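Plutdale Institute of Early Learning
Course Handout, Unit 4: Sorting and Describing Loose Materials
Instructor: Marleny Villanueva
Revised in August

Purpose of the unit

Students learn to prepare a tabletop set of mixed materials and to lead a short sorting activity with children aged three to six. The unit follows the chapter by Mechthild Aigner in the course reader. Students should have read it through page 79 before the first session.

Terms

Attribute: a property by which an item may be grouped, such as color, outline or length.
Set: all the items placed on the table at one time.
Criterion: the attribute chosen for a given round of sorting.

Preparing the set

Items in a first set should differ clearly in color and in outline. Avoid two items of the same color until the second round. Place them on a plain surface at unequal distances, and do not line them up. Items may lie close together or partly behind one another, so that the child must look from more than one side.

Naming before sorting

Each item is named by its color and outline before any grouping begins. A soft, rounded red item and a long, pale green block with squared ends give the child two contrasts at once. A smooth tan item with a curved side introduces a third color and allows a group of rounded items to be formed.

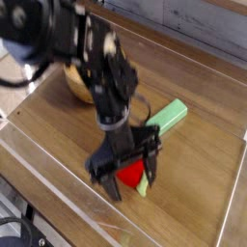

The criterion should be stated once, in a short sentence, and then left alone. If the child changes it partway through, record the change and let the round continue. Corrections are made at the start of the next round.

Assignment

Submit a written plan for two rounds of sorting, with the criterion for each. Plans are returned by Wilmer Echeverri during office hours.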